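Section 6. Running the cup demonstration on an open day

This section covers the visitor demonstration with the two hand-held grippers. It assumes the grippers have been assembled and charged as set out in Section 2. If you are running the Skollwood wall display as well, finish this section first.

The demonstration is short. The presenter takes a paper cup from the dispenser with one gripper, holds it up for visitors to see, passes it to the other gripper and sets it down on the table. Visitors then have a turn.

6.1 What you need

Two hand-held grippers, with felt-faced finger pads fitted
Cup dispenser with wooden base
Paper cups, any print (a box of 1,280 lasts several open days)
White table sheet
One office chair on casters
Bin bag for used cups

Note: Use paper cups only. Thin plastic cups crack under the pads and leave sharp edges.

6.2 Setting up the table

1. Place the table at least 65 cm from the nearest wall, so the presenter can get behind it.

2. Wipe the table top. Scuffs and old marks do no harm, but grit sticks to the pads.

3. Lay the sheet lengthways across the table and smooth it from the middle outwards. Tape the far end if there is a draught from the doors.

4. Stand the dispenser towards the back of the table, on the side of the presenter's stronger hand. Check that the base sits flat.

5. Load the dispenser between the rods with the cups all facing the same way. Do not press the stack down. Cups that have been pushed together come out in twos and threes.

6. Put the chair at the presenter's side of the table. The presenter may sit or stand, but should not change over while holding a gripper.

Caution: The chair rolls easily on a hard floor. Keep one hand free when sitting down.

6.3 Checking the grippers

1. Open and close each gripper fully with nothing between the fingers. The movement should feel even from one end to the other.

2. Look at the pads. A slightly fuzzy surface is normal. Replace any pad that is bald, shiny or lifting at a corner.

3. Check that both pads on a gripper lean inwards by the same amount. If one is straighter than the other, loosen its screw, set it against its partner and tighten it again.

4. Close the gripper gently on a spare cup. The wall may bend a little. If it creases, lower the grip by one step on the Liltero dial and try again.

Note: Do not use glue on the pads. The Phelan pads supplied with the kit have their own backing, and glue makes them too stiff to follow a curved wall.

6.4 Holding a cup up for visitors

Most visitors stand in front of the table and see only the presenter's hands. Turning the open end of the cup towards them gives them a clear view of how the fingers meet it.

1. Take hold of the cup by its sides, with one pad on each side. Avoid the rim, which is rolled and slips.

2. Lift the cup clear of the table before turning it.

3. Turn your wrist slowly until the cup lies on its side with the mouth facing out. A slight tilt is fine.

4. Hold still for a few seconds, then bring in the second gripper from the base end.

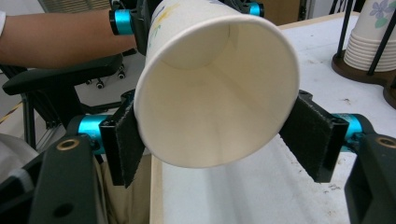

Figure 6-1. Cup held on its side, mouth outwards, with a pad on each side wall. Second gripper beyond the base end.

5. Close the second gripper on the cup before you open the first. If both are open at once the cup will drop.

6. Set the cup down on the sheet and open the fingers fully before drawing the gripper away.

Caution: Roll long sleeves back from the wrist. Bracelets and lanyards should come off before the demonstration starts.

6.5 Letting visitors try

Allow two visitors at the table at a time, one gripper each. Show them the open and close movement first, without a cup. Children under eight should use the gripper with an adult's hand on the handle – it is heavier at the front than it looks.

Let people choose their own way of picking up the cup. Step in only if fingers go near the joints, or if the gripper is being used to pull at the dispenser rods.

A group of six takes some 15 minutes. Change the cups between groups and put used ones straight into the bin bag, as visitors will otherwise drink from them.

6.6 If something goes wrong

The cup slips downwards: pads worn or dusty. Brush them with a dry toothbrush. Do not wet them.

The cup folds in half: grip set too high, or cup taken too near the middle of a soft wall. Lower the dial and hold it nearer the base.

Two cups come out together: the stack was pressed down. Lift it out, fan it and load it again.

One finger lags behind the other: stop using that gripper and tie a red tag to the handle. Return it to the Potlow store.

6.7 Packing away

Close both grippers with a folded cloth between the pads and lay them in the case side by side, handles to the left. Empty the dispenser before moving it. The table sheet can be rolled and used again if it is clean.

Section checked by Aisling Rafferty, January 5, 2026. For spare pads and dispenser rods, see Section 9.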